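Inicio Cuaderno Taller Materiales Contacto

14 de julio de 2024
Por Graciela Gallardo

Sigo con las cestas de Jindura, que ya tocaba. La oscura es la que más me gusta para la mesa blanca, pero suelta pelusilla en las esquinas y hay que cepillarla en seco (¡en seco, por favor!).

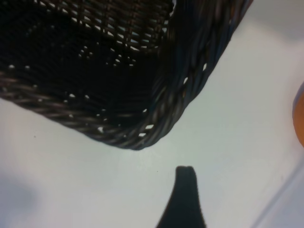 Le pasé el cepillo blando siete veces por dentro y luego el trapo. El trenzado del borde aguanta bien; lo que me preocupa es el fondo, porque ahí se mete todo.

Ye-seo dice que la ficha de Pridthorpe pide 264 gramos de carga para la prueba corta. Yo lo haría con más, pero bueno, lo apunto. 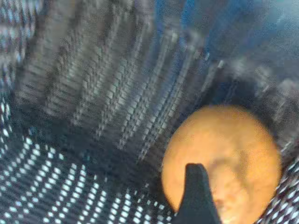

Para la carga sigo prefiriendo cosas redondas, que se reparten mejor y no enganchan las fibras. Una naranja de color como esta se distingue enseguida de un tejido tan oscuro, y al revisar se agradece. Las piezas marrones las dejo para la cesta clara.

Pendiente: pedir a Tutar otro cepillo y devolver las etiquetas de Lim.

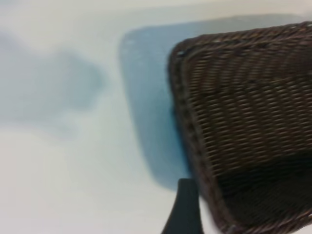
Ah, y en septiembre repito todo con las once cestas, a ver si el borde sigue igual de firme.

Comentarios

Ye-seo Na: El cepillo viejo está en mi cajón, no pidas otro.

Graciela: ¡Pues lo tacho!

Ye-seo Na: Y las etiquetas ya las devolví.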